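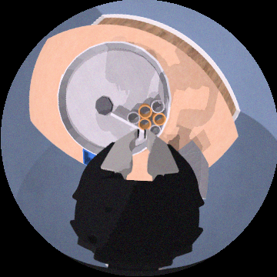 NEWS / PRODUCT RELEASES / MOTION SOFTWARE

Trerkent Releases Morkeck 3, a Planning Toolkit That Tests Grasps in Simulation Before They Reach the Arm

New version adds wrist-camera rendering, contact checks and a replay tool for failed picks

August: Trerkent, a developer of motion planning software for robot arms, today announced the general availability of Morkeck 3. The release lets engineering teams plan, render and check pick-and-place tasks from the point of view of a camera mounted near the gripper, using the same planner code that later runs on the arm.

Morkeck has been used until now mainly for free-space motion: moving an arm from one place to another without hitting anything. Version 3 extends the toolkit to the last few inches of a pick, where the fingers have to come in close to the part and to whatever is standing next to it.

"Most of our support requests were about that last stretch," said Radwa Benmoussa, head of planning software at Trerkent. "A customer would have a path that looked fine from across the room, and then a finger would clip the neighboring part. We wanted people to be able to look at the approach from the wrist and see how much space there is between the fingers and the part before they commit to it."

Wrist view

The new wrist view renders a task through a wide-angle lens model with a circular field of view. Straight table edges bend the way they do through a real lens of this type, and the arm's own body blocks the part of the view that it would block in practice. Users can adjust the lens model to match their own camera by loading a calibration file.

Trerkent ships the wrist view with a set of practice tasks. One of them places six short hollow cylinders upright in a tight ring inside a round gray tray, with orange-rimmed and plain gray cylinders alternating. The cylinders stand close to the tray's raised rim, so the planner has to account for the rim and the rest of the group when it chooses where the fingers go. Shadows are rendered as well, so that perception software under test has to deal with dark shapes on the tray floor.

Contact checks

Morkeck 3 checks each planned approach for contact between the fingers, the part and everything else in the model. Earlier versions reported only that a collision had been found. The new version reports which surfaces touch, at what point in the motion, and how far the approach would have to shift to clear them. Results can be read in the desktop viewer or written out as plain text for use in automated tests.

Contact settings are now kept per object. A team can allow the fingers to brush a tray, for example, while still treating any touch on a nearby part as a failure. In previous releases this required a separate configuration for each task.

The practice library contains 119 tasks in total. Each one comes with a start pose, a goal description and a set of variations in object position and lighting. The internal regression suite that Trerkent runs before every build has grown to 1707 test cases, and the results for each build are now published with the release notes.

Replay for failed picks

When a pick fails, in simulation or on hardware, Morkeck 3 can save the joint positions, the camera feed and the planner's decisions to a single log. The replay tool opens that log and steps through it at any speed. An engineer can stop at a given moment, change a parameter and ask the planner what it would have done instead.

Sharifi, a contract assembly company that took part in the early access program, used the replay tool while moving a small-parts station to the new version. The company ran 300 logged picks through the planner and used the results to set new approach angles for two of its trays.

"The log was the part we needed," Benmoussa said. "Before this, somebody at the station would write down what they remembered, and we would try to guess the rest. Now we get the file, and we can run it on our own machines the same afternoon."

Changes for existing users

Task files written for Morkeck 2 will open in the new version without conversion. Custom gripper models need to be re-exported once, so that the contact checker can tell the inner faces of the fingers from the outer ones. A command-line utility for this is included in the installer. Users who have written their own perception plug-ins should read the migration notes before upgrading, as the image interface has changed to support the circular lens model.

The older overhead view remains available and is still the default for tasks that do not define a wrist camera.

Known limitations are listed in the release notes. Soft and cloth-like objects are not supported in the contact checker. Thin rods are supported, but planning times are longer when a rod rests against other parts. Trerkent plans to address the planning times in the first maintenance update.

Availability

Morkeck 3 is available now to all customers with a current maintenance agreement at no additional charge. New licenses are sold per workstation, with a separate runtime license for each arm. The release includes drivers for 19 arm and gripper combinations. Integration services are offered through Kellel, which also provides operator training on site and by video.

An evaluation copy with the full practice library can be requested through the Trerkent website. The evaluation copy does not include the hardware drivers.

About Trerkent

Trerkent develops motion planning and simulation software for robot arms used in assembly, packaging and laboratory work. Its products include the Morkeck planning toolkit and related viewing and logging tools.

Media contact

Trerkent Press Office
Interview requests for Radwa Benmoussa may be sent through the press form on the company website.

###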